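Search this site
Search for: All notebooks
Print this page | E-mail this page

Simulation bench notebook, Wilemton
Entry by Bautista Navarrete
4 May 2024

Saturday, so the cluster is quiet and I can finally look at the wrist fault without being asked for my processor time. Joaquín Toledo left his notes for me yesterday evening and I copy the important part first, to have all in one place.

His summary: in the night batch, 18 runs of 300 stopped with the message "joint limit, wrist 2". The controller did not slow down before the limit. It went at full commanded speed until the hard stop and only then the run was ended. In simulation this costs us nothing. On the real arm at Farnon it would be a bent bracket or somebody's hand, so I treat it as a safety matter and I have asked Farnon not to load this version until I write again.

What I did this morning

I took the first failed run and started it again with the same seed. It failed at the same step. I did this three times, always the same step, so it is not a timing problem between the processes, as I was afraid at first. Then I changed only the seed and it ran to the end.

After that I went through the saved wrist views. In the failed runs the camera on the hand is often turned so far that the horizon has no meaning any more. I put two views from the tile room into this entry, so that Joaquín can compare them with his own.

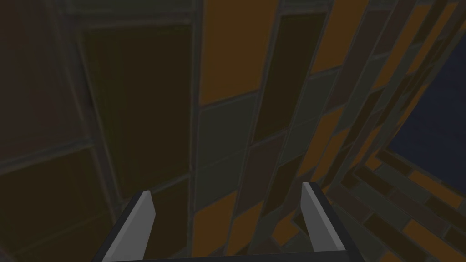
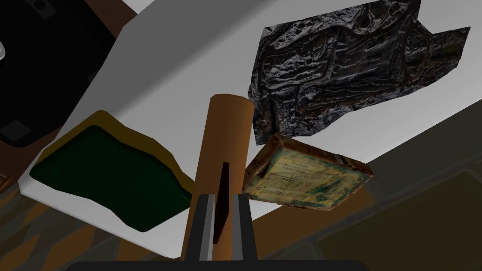 Wrist views, tile room, both fingers visible in each.

What I think is happening

The first view has mostly tiled surfaces beyond the fingers and no table at all. The second one has the white surface, very tilted, and the tan cylinder between the fingers. For the planner these are two completely different situations, but the soft limit code treats them the same. It reads the wrist angle in the frame of the camera and compares it with a limit which is written in the frame of the arm. When the hand is more or less upright the two numbers are close and the check works. When the hand is rolled far to one side, the check believes there is still 40 degrees of free travel when the joint is already at the end.

I found the line. It was changed in April, when we moved the camera mount to the Daly model. Before, the two frames were the same and the mistake could not show itself. I looked who made the change and it was me. I remember that I tested it, but only with the upright start poses.

The tiles gave me also a false trail for one hour. I thought that the pose estimate was jumping between one row of bricks and the next, as the pattern repeats. I replaced the walls by plain grey and the run failed at exactly the same step. So the texture is innocent, and I have put it back.

Correction

The soft limit now reads the joint encoder value directly and does not ask the camera for anything. I also added a second check, independent from the first, which cuts the speed in the last part of the travel. I prefer two simple checks to one clever check.

Results after the correction: 100 runs, including all the seeds which failed. No hard stops. Four runs ended early because the planner gave up, but it gave up slowly and inside the limits — this is the behaviour I want.

Still open

- The remaining seeds of the night batch are not repeated yet. I start them before I go home.
- The message "joint limit" does not say if the soft or the hard limit was reached. Joaquín asked for this already in April and he was right.
- The Ralness arm uses a copy of the same file. I have not opened it. Until somebody does, please consider that it has the same fault.
- Write to Farnon only when the full batch is finished, and not before, also if they call.

Joaquín, if you read this on the weekend: please do not merge my branch. I want that you look at the second check first, the sign of the roll angle especially. I have changed it two times today and I do not trust myself with it any more.

We use cookies to remember your login and notebook settings. Accept | Manage settings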